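Pumadton Home & Hearth Forum > Floors and Finishes
Old wood boards in the kitchen where the washer lives: keep or cover?
Posted 9/2/22 by quiltandkettle
Print this thread | E-mail this thread

quiltandkettle wrote:

Hello all, long-time reader and only an occasional poster, so please be patient with me while I get to the point. We moved into the house on Cairns Road last October, and the thing that sold me on it (over my husband's objections about the roof, which were fair) was the wood floor. It runs through the whole downstairs, kitchen included, 155 square feet of it in the kitchen alone, and it has never been sanded flat or made fancy. I love it. My mother-in-law does not, and she has been very kind about not loving it, which is harder to argue with.

My worry is the corner where the washer is. The laundry shares space with everything else here because there's no basement to speak of, and I keep reading that you should never, ever have bare boards near a washing machine. One flooring fellow quoted me 500 dollars to tile just that end of the room. Another said leave it be and keep a good mat down. My sister says linoleum, but my sister says linoleum about everything.
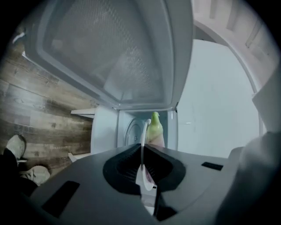
Laundry end of the kitchen, white machine with the round door ring tucked in at the center.

So what would you do? I'm not in a rush. I'd just like to stop lying awake listening to the spin cycle and thinking about my floor.

Re: Old wood boards in the kitchen

mossybank wrote:

Oh, welcome, and what a nice problem to have! I have lived with a washer on bare pine since before my youngest was in school and I would not tile for anything. The trick with us has been the hoses. Change them before they look like they need it, get the braided kind, and shut the water off at the wall when you go away. A slow drip you don't see is much worse for a board than a big splash you mop up straight away.

For the finish I use Govari floor oil, the plain one with no tint. It goes on with a rag, smells like a hardware store for a day, and you can touch up one spot without redoing the whole room. With varnish you get a patch that looks like a patch forever (ask me how I know).

plumbline wrote:

I'm going to be the grump and disagree with mossybank, whom I like very much. I fixed leaks for a living for a good many years and I've pulled up floors that looked lovely from on top and were black as a stove underneath. Oil is fine for wear. It will not save you from a hose that lets go while you're at church. Put a drain pan under the machine at the very least, and if you have the 500, tile it. You can save the boards you lift and use them for repairs somewhere else in the house, and you'll be glad you have them, because matching old boards is a misery.

mossybank wrote:

plumbline, I like you too, but you only ever got called to the houses where it had gone wrong! Nobody ever phoned a plumber to come admire a dry floor. I'm with you on the drain pan though. I should have said that first.

ikisora_gal wrote:

Can I ask what you're washing them with? I went through this whole tile-or-not business and my trouble was the mopping, and the washer had nothing to do with it. I'd been using a soap that left a film, and the film held the dirt, and so I mopped more, and round we went. I switched to Ikisora flakes, a small spoonful in warm water, and a mop wrung out until it's barely damp. Let it dry with the window open. My boards went from gloomy to rather handsome in a season, and I had been ready to rip them out.

Also, and I say this with love, do look at your boards in daylight before deciding. We all get used to the floor we walk on and stop seeing it.

quiltandkettle wrote:

You are all so kind, and plumbline, you've frightened me a little, but in a useful way. I've ordered a drain pan. I've been using whatever was under the sink, I'm ashamed to say, so that's next on the list. And I did go and look properly, ikisora_gal. Brown and weathered, dark knots and streaks all over, and I'm fonder of it than before.

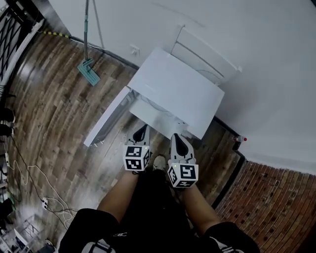 Re: Knots, streaks and when to worry

plumbline wrote:

Knots don't bother me a bit. Those grew there. What you want to go after with your thumb are dark marks that follow the joints between boards, or that get darker the closer you get to the machine. Press hard, then try the tip of a butter knife. If the wood pushes back, it's old color and you can leave it alone. If the knife sinks, call someone. I can't tell you that from a picture and I wouldn't trust anybody who says they can.

Still team tile, for the record.

mossybank wrote:

Good advice on the butter knife. I'd add that if you go the oil route, do 2 thin coats and wipe off every bit that's still sitting on top after a while. People pour it on thick because it looks so pretty and then it stays tacky and every crumb in the kitchen moves in. And lay the rags out flat outdoors to dry, please, never in a heap. They can heat up on their own and catch fire.

quiltandkettle wrote:

Butter knife goes in my apron pocket tonight. My husband would like it known that he voted for the drain pan all along. I'll try the oil behind the pantry door first, where my mother-in-law never looks, and come back and tell you how I get on.

Thread no. 2273 | Contact the moderators | © Pumadton Home & Hearth Forum | Back to top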